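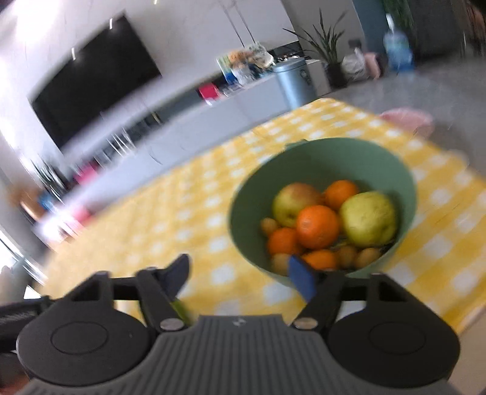 Fruit bowl on the long table, Polo Street dining room.

Gundell House
Shared Table Project: Progress Report to the Farquharson Fund
Submitted May 17, 2022

1. Purpose of this report

This report covers the first period of the Shared Table Project at the Gundell House day center on Polo Street. It is submitted under the terms of the grant agreement with the Farquharson Fund and follows the headings in the Fund's reporting guide. It describes the work carried out in the dining room, the daily supply of fresh fruit, spending to date against the approved budget, and the changes for which we request the Fund's agreement.

Financial statements have been sent separately and are not repeated here except where a figure is needed to explain a decision.

2. Background

Gundell House provides weekday meals and a place to sit for older adults living in the Polo Street area. Before the grant, lunch was served from a counter and eaten at small separate tables. Fruit was available on request from the kitchen. Few people requested it, and a large part of what was bought was used in cooking or thrown away.

The application proposed a modest change. Fruit would be placed on the tables in open bowls throughout the day, where any visitor could take a piece without asking. The tables would be dressed with cloths, and the seating would be rearranged so that visitors could eat together if they wished. The Fund approved the application in November, with the condition that the supply of fruit be regular and that waste be recorded.

3. Work completed in this period

3.1 The dining room

The small tables have been replaced along the window side by one long table. Two of the old tables remain near the door for visitors who prefer to sit alone, and these have been in steady use. We had planned to remove them at the end of the period. We now propose to keep them.

The floor was cleaned and resealed before the new table was brought in. This work was paid for by Gundell House and is not charged to the grant.

Lighting over the serving counter was repaired in the same week. The lamps above the long table were found to be in working order and have been left as they were.

3.2 Table linen

Gingham tablecloths in yellow and white were chosen after plain white cloths had been tried. The white cloths showed every mark and had to be changed after each meal. The check pattern is easier to keep presentable, and visitors have commented favorably on the color. Several told staff that it reminded them of a kitchen at home.

Cloths are changed each morning and again after lunch if needed. The laundry contract described in the application has not been taken up. The quoted price rose between the application and the start of the project, and the washing machine on site has proved sufficient for the present number of cloths. The saving is shown in section 6.

Some of the cloths have faded slightly at the fold lines. They remain serviceable. Replacement is not expected before the end of the grant.

3.3 Bowls

The application listed wire baskets for the fruit. On delivery these were judged too shallow, and soft fruit was marked by the wire. They were returned to the supplier for a full refund. Deep green bowls were purchased in their place at a slightly lower cost per item.

The bowls are wide enough for a visitor to see what is available and to reach a piece at the bottom without disturbing the rest. Staff also report that they are easy to wash by hand. A bowl is emptied and washed at the close of each day, and the remaining fruit is sorted before it goes into the cold room.

4. Supply of fruit

4.1 Supplier

Fruit is supplied by Skudanetti Produce under a standing order. Deliveries began in the first week of the project and arrive twice a week, before the dining room opens. One delivery was missed because of a vehicle fault, and a replacement was made the following morning. The bowls were filled from stock in the meantime and service was not interrupted.

The standing order costs 80 dollars per delivery. Skudanetti has agreed to hold this price until the end of the current grant year. The order is for mixed fruit according to season, with the mix left to the supplier within limits that we have set in writing. Fruit that needs a knife is not accepted for the tables, and we have asked that grapes be sent only in small quantities.

4.2 What is offered

The intention is that each bowl should hold a mixture of larger and smaller fruit. Many visitors have small appetites and will not begin a large apple or pear if they do not expect to finish it. Citrus has been the most popular choice throughout the period. Staff will peel an orange at the table for anyone who finds it difficult, and this has become a routine part of the afternoon.
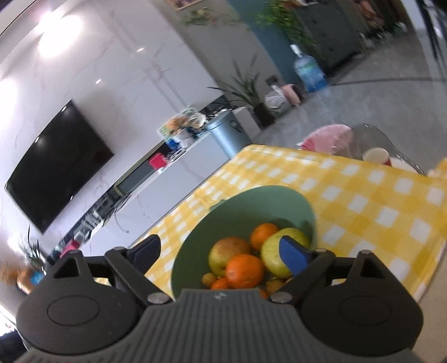
Citrus and other fruit, large and small, in the green bowl.

Pears have been less successful. They are often firm on delivery and are passed over until they soften, by which time they bruise easily. The kitchen now holds new pears back until they are ready to eat. This has helped, although it requires more shelf space than had been allowed for.

Bananas were offered for the first few weeks and then withdrawn from the bowls. They hastened the ripening of the fruit beside them. They are now kept at the serving counter, where they are taken mostly at breakfast.

4.3 Waste

The Fund asked for waste to be recorded. Kitchen staff weigh discarded fruit at the end of each week and enter the result in the kitchen log. In the most recent month, 17 percent of fruit by weight was discarded or composted. The figure for the opening month was higher, and we attribute the difference to the smaller quantity now put out at one time and to the sorting described above.

Fruit that is sound but no longer attractive is stewed and served with the Friday lunch. It is not counted as waste. We would be glad to know whether the Fund wishes it to be recorded separately in future reports.

5. Use of the room

Attendance at lunch has risen since the long table was introduced. On the busiest day of the period, almost 100 people were served across the two sittings. It would be unwise to credit this entirely to the project. The weather improved in the same weeks, and a nearby lunch service was closed for building work.

A clearer change can be seen in the afternoons. Before the project, the dining room was generally empty within half an hour of the end of lunch. Visitors now remain at the long table to talk, read the newspaper or play cards. The kitchen has extended the tea service by one hour to meet this demand, using existing staff time.

Comments are collected in a book kept on the sideboard. Most are brief and positive. The following points have been raised more than once:

The chairs at the window end are in strong sun in the early afternoon.
The long table is difficult to pass behind with a walking frame when all chairs are in use.
Some visitors would like to take a piece of fruit home and are unsure whether this is permitted.

On the first point, blinds are being priced. On the second, the table has been moved farther from the wall and the spacing is being kept under review. On the third, the sign on the sideboard has been reworded to state that visitors may take one piece home with them. Staff have seen no misuse of this arrangement.

6. Budget

Spending is below the approved level for this stage. The main reasons are the laundry contract, which was not taken up, and the lower price of the bowls. Fruit costs are in line with the budget. A small overspend on the long table is due to the delivery charge, which was omitted from the original quotation.

No grant money has been used for staff salaries, in accordance with the agreement.

7. Changes requested

We ask the Fund to agree to the following.

First, that the underspend on laundry be transferred to the purchase of window blinds and one additional shelving unit for the cold room. Quotations for both will be forwarded when complete.

Second, that the two small tables near the door be retained. This has no cost. It is mentioned here because the application stated that all separate tables would be removed.

Third, that the standing order with Skudanetti Produce be extended so that fruit can be supplied for a total of 18 months from the first delivery. The extension can be met from the existing grant if the present price is held. Should the price rise at the annual review, we would reduce the quantity per delivery and would inform the Fund before doing so.

8. Next period

Work planned for the coming months is limited in scope. The blinds will be fitted if the transfer is approved. Berries and other soft fruit will be tried during the summer in small dishes set apart from the main bowls. Kitchen staff will continue the weekly waste record in its present form so that results can be compared from month to month.

The comments book will be read at each monthly staff meeting, and any repeated request will be included in the next report. A visit by the Fund to the dining room would be welcome on any weekday. Late morning is the most suitable time, after the tables have been laid and before the first sitting.

Submitted on behalf of Gundell House, Polo Street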